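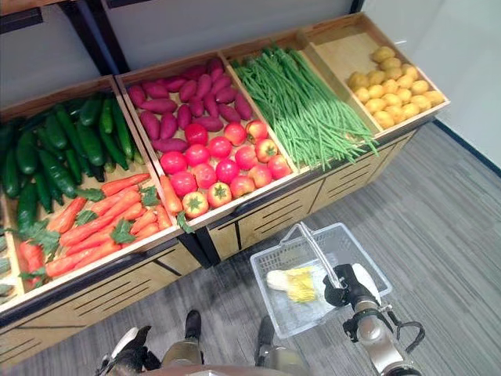
Right arm on the basket handle at the produce stand, Clerden practice shop.

Looking after the Jellby shop robot: your questions

Last updated 01/08/2024

How often does the gripper need a check?
Every 250 lifts, and it's a lovely quick job! Park the robot, cut the power, then wipe the finger pads with a damp cloth and feel for worn spots. Pads with a shiny patch get swapped as a pair.

Which basket should I use for the grip test?
A light plastic one with a thin carrying handle. Stand the handle up, close the gripper around it and hold for 30 seconds. If the handle creeps, redo the grip setup from the start.

Can I tie back the cable that loops out beside the right arm?
Please don't! The wrist needs that slack when it turns. Run your fingers along the cable and look for nicks near both ends.

Does the floor matter?
It sure does. We set our balance values on carpet tiles, so a robot moving to vinyl or concrete needs the full stance routine again. Sadao Sasaki wrote ours and it's a joy to follow.

Why practise with pretend veggies?
They keep their shape and colour, so you can repeat a pick all week and compare results fairly. Dust them, though, as dust ends up on the pads.

What does error 605 mean?
The hand has lost its zero. Open it fully, restart, and wait 2 minutes before moving the arm. Still there? Send the log to Waltraud Steiner on the service desk.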